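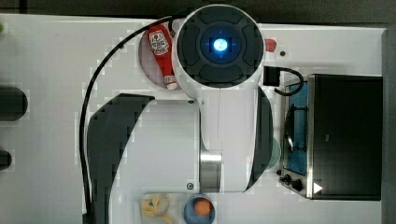 What is a play food set?
A play food set is a group of toy foods, dishes and cooking tools made for pretend cooking and serving. Most sets are sized for children between the preschool years and early grade school.

Play food is sold as single pieces, in small themed packs, or together with a toy stove or kitchen. A common pack holds a few foods, a plate, a bowl and one or more tools such as a pan, a ladle or a colander. Foods are usually chosen for shape and color, so that a child can name them at a glance.

Contents

Foods
The foods found most often are eggs, bananas, tomatoes, strawberries, bread, cheese and french fries. Packaged foods are also common. The squeeze bottle of ketchup is a standard piece in many sets, normally bright red with a white cap and a label near the top. Toy bottles of this kind do not open, and the cap and body are often molded as one part.

Toy eggs come in two main types: a solid egg, which may be white, brown or orange, and a split egg with a shell in two halves and a yolk inside. Fries are made either as a single block in a carton or as separate sticks. Separate sticks are the more easily lost.

Dishes
Plates and bowls are made smaller than household ones but larger than dollhouse pieces. Gray, blue and green are common colors, often mixed within one set. A round plate with a raised rim keeps rolling foods from leaving the table. 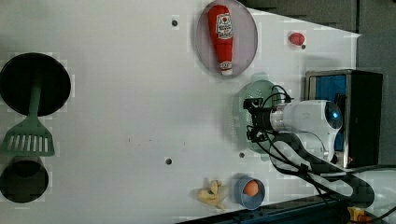
Bowls are deeper and are used in play both for mixing and for holding one food at a time. Collectors separate "service" pieces, meaning plates, cups and bowls, from "range" pieces, meaning anything used on or near the stove. The terms were spread by Florence Petrenko, whose price guide to kitchen toys lists 2,601 pieces, 392 of them dishes.

Tools
The toy colander is a round bowl with a pattern of small holes. In play it is used for washing vegetables, draining pasta and, quite often, as a hat. Metal colanders may have an outer ring of holes around a denser inner field, a layout taken from full-size kitchenware. Plastic ones tend to have larger and fewer holes.
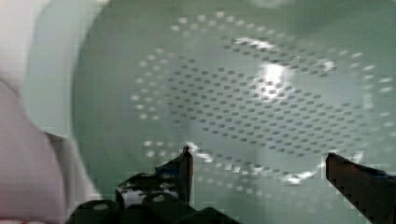
Materials

Early play food was made of painted wood, plaster or pressed paper. Soft plastic later became the usual material for bottles and fruit, and hard plastic for dishes. Felt and knitted foods are made at home as well as by small workshops such as Rozīte. Metal is mostly limited to pots, pans and colanders.

Use in teaching

Preschool teachers use play food for sorting by color, naming foods and practicing how to ask for things. Fadwa Belkadi's classroom handbook describes a "cafe table" exercise in which one child orders and another fills the plate. The exercise needs no more than 2 children and a handful of pieces. Similar tables are used in speech therapy and in language classes for adults.

Care

Hard plastic pieces can be washed in warm water with dish soap. Hollow foods should be kept from soaking, as water can enter through the seam. Felt pieces are cleaned with a damp cloth. Sets are usually stored in a bin or basket – small pieces such as fries are better kept in a bag with a zipper.

See also
Toy kitchen
Dollhouse miniatures
Display food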